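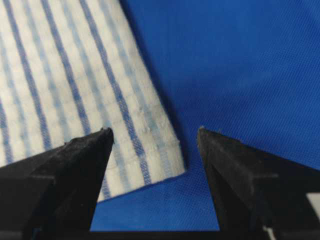
White cloth with dark blue stripes, on royal blue

Home Syllabus Notes Reading Contact

Writing About Clothes, Session 2: Fit, price and the honest wardrobe post

Hi all! I promised to type these up before the January break, so forgive the mess (I'm working from the back of my own planner, and my handwriting is terrible). We spent most of the session on what makes a reader trust you when you tell her to spend money on a coat.

Start with fit. Léonie Perrin's draft about the Tenura trench was my favorite of the group, and it's because she told us her height, the size she ordered and where the sleeve hit her wrist. She kept it short, too. Compare that with "true to size," which tells me nothing at all! True to whose size? If you tried on two sizes, say so, and say which one went back.

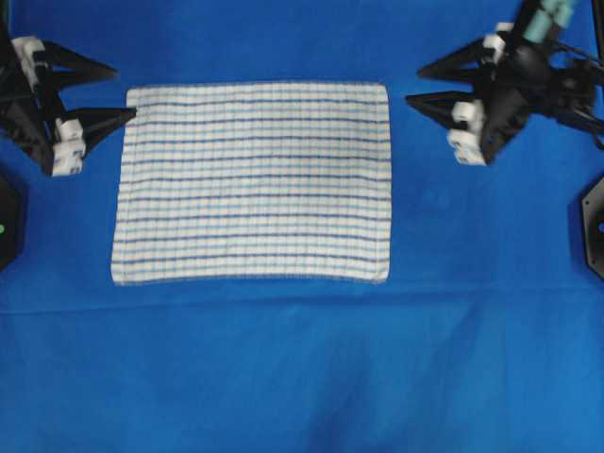

Color and pattern words are where most of you got stuck, so let's do that again. "Blue" is a huge word. Navy, royal and sky would never get mixed up in a shop, but in your drafts they were all just blue. Stripes need the same care. A white striped tea towel laid out on royal blue cloth has thin navy lines and paler blue ones taking turns, and if you wrote "blue and white stripes" about a shirt like that, your reader would picture a deck chair or a sailor top. Tell her thin or wide, dark or light, and whether they run across or down. Texture too, please – waffle, rib, brushed, crisp, whatever your fingers tell you.

Now, price. Othmane Belhaj asked if it's tacky to give the number. No! Give it early. My own rule is that anything over $100 gets a sentence on what I'd wear it with, using clothes I already own. My Meireles loafers passed (I wear them with everything, even the green skirt). The Bresow cardigan did not, and I bought it anyway, and it itches.

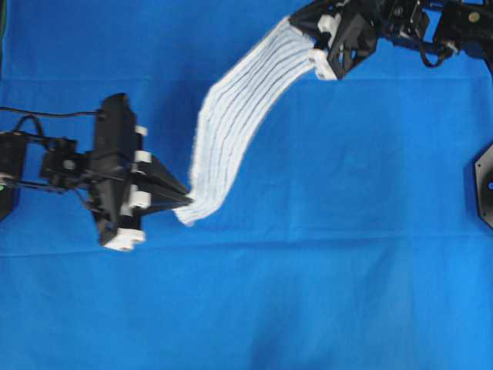

Which brings me to gifted pieces. If a shop sent it to you for free, that goes in the first paragraph, in plain words, before you say anything nice. Nadja Gasser thought it would spoil her opening. Try it and read it out loud. Hers got better, I thought, and a bit funnier.

For next time:

Read the Wornthorpe knitwear post in the packet, all 13 pages (the sizing part starts slow, stick with it). Then pick one thing from your closet that you've worn for at least two winters and write me a page on it. No adjectives from the shop's website. Swap drafts with a partner before you come in. Fiona Rankin still needs a partner, so somebody email her, and bring the garment with you if it fits in a bag.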